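4.2 Recording demonstrations with the Drondent hand-held gripper

The Leblanc brochure says any 300 demonstrations will train a task. Treat that with suspicion. At Cirwood, 900 careless ones taught the Bado trainer very little.

1. Open the fingers fully over bare table and start recording.
2. Grip the part on both sides — squarely, by its widest section.
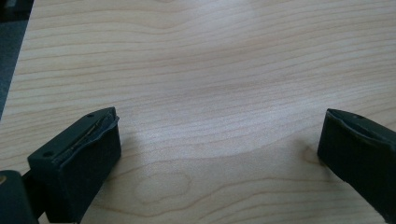
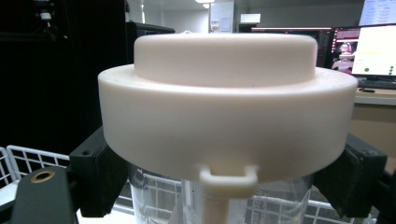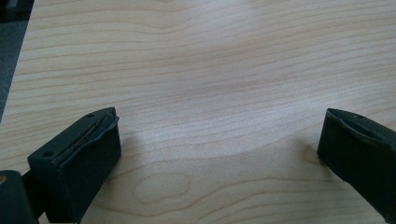 First and last: fingers open over the tabletop. Middle: a cream lid gripped by its wide base.

Do I need 3,000 demonstrations before the first training run?

Start with 20 and replay every one. If you find slips or long pauses, a bigger pile will only teach the same faults.

3. Stop recording before you put the tool down.

Note: The "quality score" on the Bado screen measures file completeness. It says nothing about whether the grasp was any good.

Caution: Check the finger pads before each session. Replace any pad that lifts at the edge.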